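Postbridge Neighbors Board > Food and Kitchen > Does anyone still soak their rice?

plumcellar
Posted May 24, 2021
My mother-in-law soaked her rice overnight with a fistful of salt, every time, no discussion. I did it her way for years and then got lazy, and now I just rinse it until I'm bored and put it on. My husband swears he can taste the difference. I can't, but I do miss the long grains she used to get, all standing apart from each other. So who still soaks, and for how long? And does the salt do anything, or was that just her way?

Shahab Jalali
Oh, I'm so glad somebody brought this up! I soak, always, and I'd say your mother-in-law knew her business. Three hours is plenty for me if the rice is decent, and yes, salt in the water, a good deal more than feels right, and most of it goes down the sink when you drain. Then a quick boil, drain again, and steam it low with a towel under the lid. The grains come out long and they don't snap when you stir them. I buy the 24 pound sack from Mahmoud and it gets us through to October if my sons stay away from the house.

tinroof_hal
Respectfully, I think soaking is a habit left over from older, drier rice. I've cooked it both ways side by side and my family picked the unsoaked one. Rinse it, use a little less water than the bag says, leave the lid alone for 19 minutes, done. Life is short and I forget to start things the night before.

Genalyn Tagle
Hal, I was going to side with you, because I grew up on plain everyday rice and we never soaked a thing — we washed it, measured the water with a knuckle and that was dinner. But then I married into a family that makes the fancy kind for company, and I have to admit soaking matters there. It depends so much on the rice! The short, sticky kind I leave alone, and the long kind gets at least an hour.

What I feel strongest about is the washing. Please use a bigger bowl than you think you need, something wide, so you can get your whole hand in and swish. I used a little saucepan for years and half the rice went over the side every time I poured. Here are a few, bowls and rice and all the rest of it: 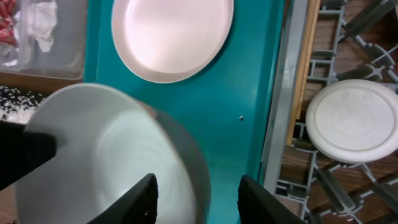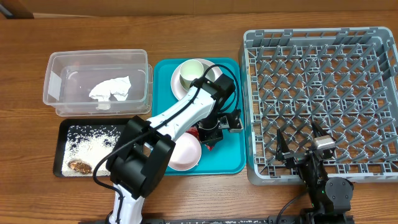
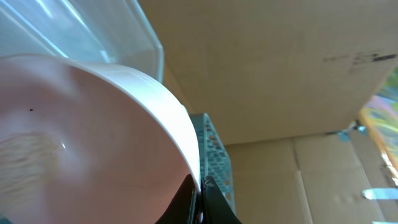
Anyway, I change the water until I can more or less see my fingers through it, and I don't chase it any clearer than that. My aunt used to save the first cloudy water for her tomatoes, and I still do when I remember, though I couldn't swear the tomatoes care.

tinroof_hal
All right, I'll give you the wide bowl. I still say the soaking is for show.

plumcellar
Hal, you'd have lasted one dinner with my mother-in-law. Shahab, what kind of towel do you use under the lid? Mine scorched at the corner last time and the whole house smelled of it.

Shahab Jalali
A thin cotton one, and tie the corners up over the handle so nothing hangs near the flame. Try it with the salt, too, and come back and tell us what your husband says!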